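Workshop arm gets its fingers at Flurkatby 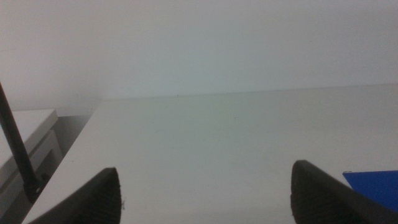 Two fingers, one white table

The shared workshop at Flurkatby has a robot arm with a working gripper at last, and members have hardly left it alone since it went on in August. The two black fingers taper to a point and have fine ridges across their inner faces, so there's something for a cube or a bottle cap to catch on. They are the third design the group has tried, and easily the best looking!

The arm itself began as a Hollis kit, bought for £400 out of the tool fund. It came with 156 parts and a rather hopeful instruction sheet, and putting it together took 14 evenings, two of them spent hunting for a swapped motor lead. A small camera at the wrist looks out past the fingertips, which means the arm can be steered from a laptop on the other side of the room.

Software comes from Plondby, a free control program that one member had already used on a drawing machine at home. The group wants to record 3,000 short pick-and-place runs and train the arm to do the job by itself, starting with simple blocks and moving on to the workshop's muddled screw drawers. That last bit may take a while, but it's a lovely thing to aim for.

The drawings for the fingers, code-named Vanance, will be free to download once the mounting holes have been moved by a couple of millimetres. Anyone who fancies a turn at the controls can come along on open evenings from 7pm. Bring something small to pick up.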